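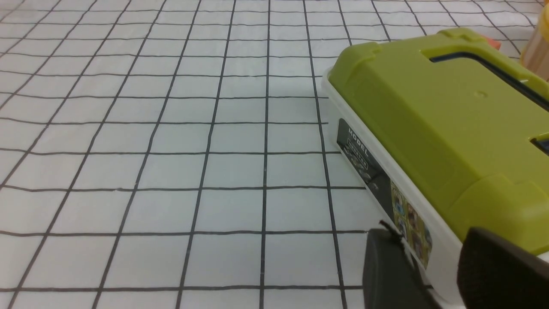
A plastic storage case on a gridded tabletop.

The decluttering business has a new pitch, and it costs 800 dollars. For that, a firm called Catine will send a person to your kitchen for a day to tell you which of your pans you don't love. Flinine, its main rival, does the job through an app and charges by the month. I tried both. I still own the pans.

My trouble with the whole trade starts with its favorite number. Both companies say that the average home uses 20 percent of what's in its cupboards. I asked each of them where the figure came from. Catine sent me a link to Flinine. Flinine sent me a brochure.

Then there is the matter of the boxes. Throw out half your things, the advice goes, and what's left will need a proper home, sold in sets of 4. My bill for containers came to 60 dollars before I had put a single spoon in one.
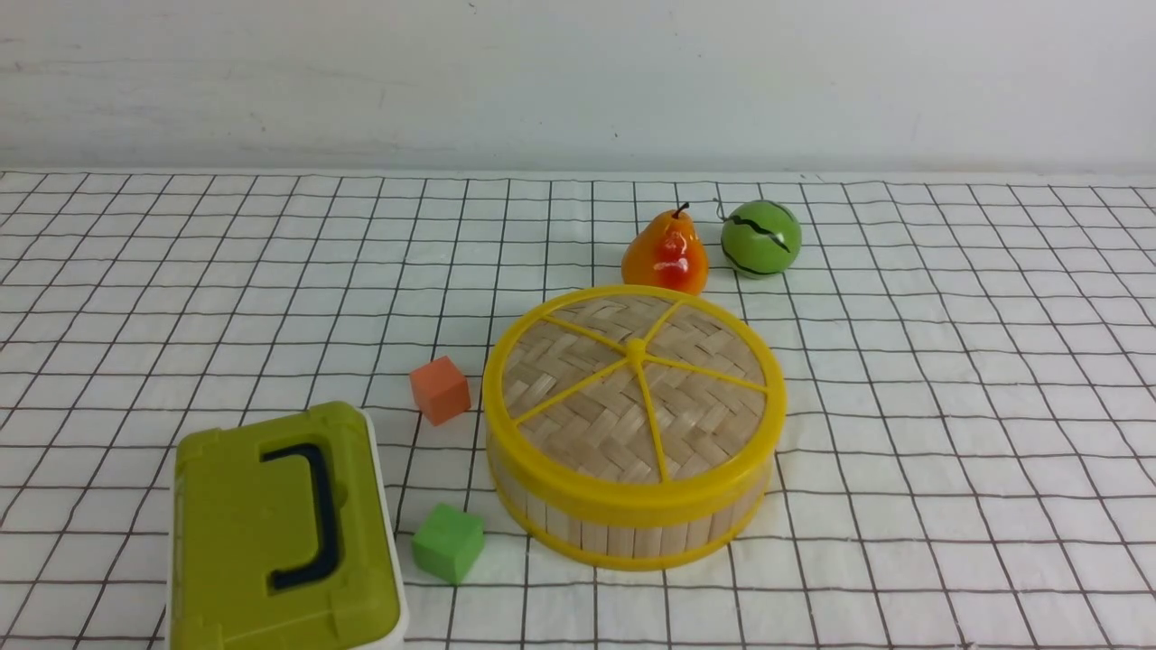 Does a kitchen stay tidy after a professional clear-out?
Mine lasted until March. Catine doesn't follow up with its clients, so it has no better answer than I do.

The people I met in Issa, the suburb where both firms found their first customers, were polite about the results. Several had paid twice. One woman showed me a drawer so neat that she had stopped opening it, and kept her working scissors in a coat pocket. A man down the street had given away his big stockpot and bought the same one again before winter.

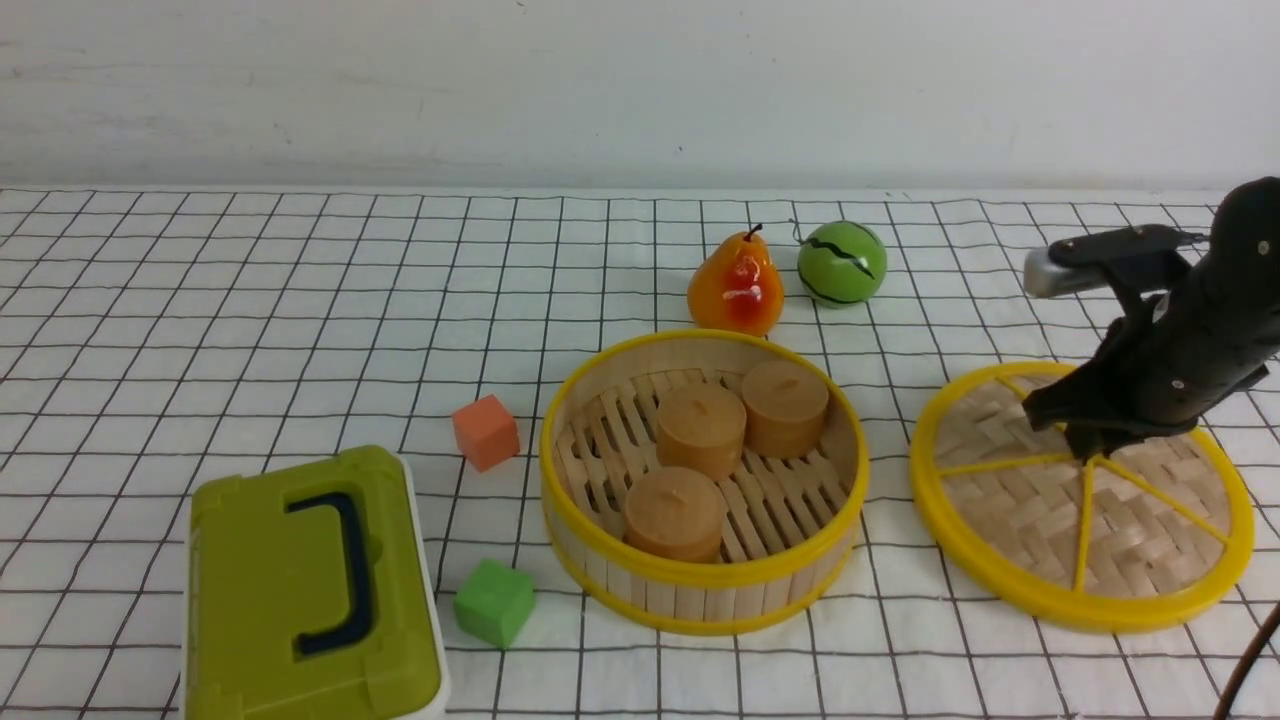 He didn't blame the consultant, and I suppose I don't either. She had asked him when he last made soup, and it was July. A question like that will always get you an emptier shelf. Catine plans to open next in Benum, where the houses are smaller and the cupboards, I'm told, are very full.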